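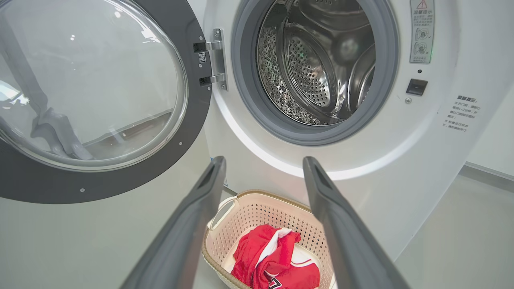 The left finger was sticking again, and I knew it before I had my coat off, because the arm makes a little noise when it's unhappy. It's a sort of tick, like somebody clicking a pen in the next room. I've worked the night shift on the Skullix bench for two years and I've heard that tick in my sleep. I've heard it in the dentist's chair (that was a real one, as I found out later, and it cost me a crown).

So there I was on a Monday, ten at night, still in my scarf, saying "what is it, honey?" to an arm.

My job is looking after one machine. People hear "robots" at a party and picture a big hall full of sparks, and I have to tell them no, it's one arm, one washer, a basket and me. The arm does laundry. It does the same load over and over, in and out, and when something on it wears or slips or goes out of true, I fix it and write it down in the book. The people who come in by day read the book. I have never met most of them. I know them by their handwriting, and one of them makes a seven with a bar through it and is always cross.

The note waiting for me was from the cross one. "Dropped the jersey 29 times today. PLEASE LOOK AT GRIPPER." Underlined so hard it had gone through to the next page.

Well, I looked at the gripper! I always look at the gripper. I put the arm in its service pose, which brings the wrist down to the height of my chin, and I hit the stop, and I hung my tag on the stop so that no early bird could come in and wake the thing up with my thumb in it. Then I pulled my stool over and got the small hex keys out of the Plirnum tin. The tin used to have cookies in it. They were terrible cookies but it's a wonderful tin.

There are two fingers and they're supposed to close like a pair of tongs, both together, meeting in the middle. If one's late the other one pushes, and whatever you're picking up slides off sideways and goes back in the basket. A towel doesn't care. A towel is thick and stupid and will let itself be carried by anybody. A sports jersey is slippery as a fish, and ours is the worst of the lot, a red one with white trim and a big black 7 on it. I've often wondered who picked it. Somebody had to stand in a store and say yes, this one, this is the shirt that will break her spirit.

I took the left finger off. Two screws, then a third one that you can't see and have to find with your tongue between your teeth. Behind it was lint. Oh, you should have seen the lint! A whole little gray mouse of it, packed in along the slide, with a red thread wound through it like a ribbon on a present. I got it out with the tweezers in one piece and I was so pleased that I looked around for someone to show.

There was just the washer, with its door hanging open. It looked impressed enough.

I cleaned the slide with a cloth and a drop of the Kılıçarslan oil, the good stuff, which comes in a bottle the size of my thumb and gets signed for. I wiped it till the cloth came away clean. I put the finger back, hidden screw first this time, and moved it by hand, open, shut, open, shut. Smooth as you like. No tick.

Then I did the thing I always do, and which is nowhere in the manual. I gave it my sleeve. I powered up, took my tag off, set the speed to the lowest it goes, stood well back with my arm out (yes, I know, but the sleeve on my old cardigan hangs down a good long way past my hand) and let it close on the wool. It took hold so gently. It gave me a tug, the way my granddaughter does when she wants to show me a bug. I said "all right, I'm coming," out loud, and then I laughed at myself and let the cardigan go.

It was past eleven by then. I could have signed the book and had my soup.

But I thought about those 29 drops, and I thought about the cross person standing there all day with a clipboard, watching that shirt go down again and again, and pressing harder and harder on the pen. I'd never pictured a face on them before. I pictured a young one, a bit tired, new shoes. So I ran the jersey. I put it in the basket all in a heap, the mean way, and I told the arm to go.

Down, close, up, over, in. It went into the drum and I clapped.

I fished it out and ran it again. I'd set myself 50 and I meant to stop there, and then at 50 my soup was cold anyway, so I went on to 100. I marked them in fives on the back of an envelope from Jusell, the people who send us the finger pads. It dropped the shirt once, at 35, and that one I blame on me for sneezing, although I can't think of any reason a sneeze should matter to it.

Around three o'clock I'd gotten into a rhythm with it. It put the shirt in and I took the shirt out. It went back down and waited, fingers open, and I'd say "ready?" and press the button. My mother and I used to do sheets like that, one on each end, walking toward each other to make the fold and walking away again. She never talked while we did it. I'd forgotten that until right then, sitting on a stool in the middle of the night with a football shirt in my lap, or soccer shirt, I really couldn't tell you which.

I wrote it up in my best hand. Left slide cleaned, lint, oil, 100 runs, one drop. I taped the lint mouse to the page with the thread showing, and next to it I wrote, "Found this little guy. Hope today is better."

Tuesday night I came in, and the arm was quiet, and I still had my coat on when I opened the book. There was one line in it, and the pen hadn't gone through the paper at all.

"Two drops," it said. "What do you feed it?"

I got my pen out and wrote, "Cardigan."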